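Home About Services Reading room Fees Contact

About Rastbridge

Last updated: September
3 minute read

Rastbridge checks the claims that kitchen and home storage companies make before you sign for their products. We are a small office, we sell no cabinets, and we take no commission from anyone who does.
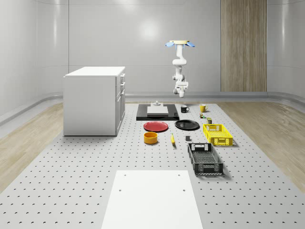
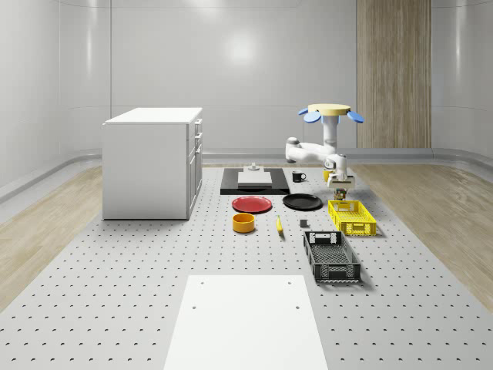

Computer renderings, both with a white cabinet on the left.

Most people who come to us have already been to a showroom. They have a folder of glossy pages, a quote that is good until Thursday, and a feeling that something in it doesn't add up. Usually something doesn't. "Lifetime" hinges turn out to be covered for the lifetime of the product line, and a product line can be dropped whenever the maker likes. "Solid" can refer to a door edge. "Up to" in front of a weight rating is doing more work than the shelf ever will.

Kazue Honda started Rastbridge after she had spent 17 years writing this sort of copy for other people. She doesn't claim it was a conversion. She was tired of being asked to find a warmer word for "glued," and she suspected that buyers would pay a modest fee to have the warm words taken back out. We are still not sure how many of them will, but enough do to cover the rent.

What we do

You send us the quote, the brochure and the warranty. We read all of it, including the installation guide, where the exclusions tend to live. You get back a plain report of 2 pages that says what has been promised, what has only been hinted at, and which questions to put to the seller in writing. The flat fee is $400. If we find nothing worth raising we still charge it, and we say so here so that it doesn't come as a shock.

We also keep a reading room with 1738 brochures and warranty booklets in it, the oldest of them falling apart. Clients may use it by appointment. It is useful for seeing how the same drawer runner has been called "whisper," "feather" and "cloud" by the same firm without any change in the part number.

What we don't do

We don't rank brands. We have been asked to, often by brands. A ranking needs tests done the same way on every product over a long time, and we have neither the workshop nor the money. Anyone who publishes a yearly top ten without those things is guessing, or being paid.

We don't give out badges either. Two years ago a trade group offered us a share in a scheme called Prultudness, which was meant to measure how "honest in feel" a kitchen was. We asked for the scoring method and received a color chart. We declined.

Nor do we design kitchens. If you ask whether an island would suit your house, we'll tell you to mark its outline on the floor with tape and walk around it for a week.

Who we have worked for

Private buyers, mainly. We have also read contracts for two landlords, Deltero and Furukawa, who each wanted a second opinion before refitting a large number of apartments. Deltero took our advice on the delivery clauses and ignored it on the countertops. Furukawa asked us not to quote them, so we won't. Neither is a supplier, and we would list it here if that changed.

We don't print testimonials. We know how they are gathered, and the unhappy clients (we have a few) never seem to make the page. If you want to hear from a past client, ask and we will pass your number along to one who has agreed to talk. What they say to you is their business.

Getting in touch

Write before you pay a deposit, if you can. After a deposit there is less we can do, though the cancellation terms are still worth a look. Kazue reads new inquiries herself in the morning and will tell you if your quote is too small to justify our fee.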